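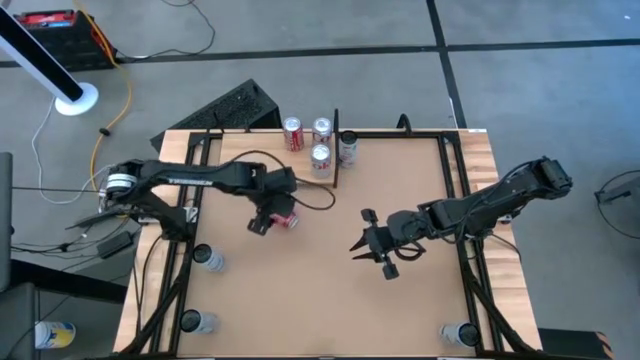
Right arm opens early, then just waits – handover planner

mharju
Two arm cell, left picks up a can that's on its side, right one is supposed to take it over mid table. Left side is fine. Right arm gets to the pre-grasp pose with fingers open and stays there until the planner times out. Log says "no valid approach" 12 times and then it quits. Using the Drollico planner, stock settings except I raised the timeout to 500 ms. Anyone?

saarela_j
are you planning both arms in one group or two seperate ones

mharju
Two. Left finishes, publishes the can pose, right plans off that.

saarela_j
then the right one is treating the left gripper as an obstacle and there's no room left on the can. Allow contact between the can and both grippers during the handover state. Did this in April on ours, same message in the log.

irja_h
Don't just turn off collision checks, please. Can lying flat with a gripper coming down on it – the open end is the only bit you can get at, and from the right side that's a narrow window. I'd bet on the pose first. How old is it when the right arm reads it?

mharju
uh. Good question. Didn't check.

saarela_j
he's not turning off everything, it's one pair

irja_h
She. And it's one pair until somebody copies the config to the next cell.

mharju
Ok checked. Pose is 100 ms old at best, sometimes way more. It's the one from before the left gripper closes, so whatever the can does in the grip doesn't get in there.

irja_h
There you go. Attach the can to the left gripper link on close, and stop using the camera pose after that. Re-estimate once when the arm is still.

kallio_m
Had this at the Rusville site. Attaching helped but we still needed Jarmo's contact rule, so you're both right I guess. Also drop the approach distance, the default is too long for a cell that size.

saarela_j
thank you

mharju
Attached the can + approach distance down to 14 mm. Right arm plans now, most tries. Still get the timeout when the left wrist is rotated the wrong way. Will try the contact rule tommorow and post the config.

irja_h
Post the log too, not only the config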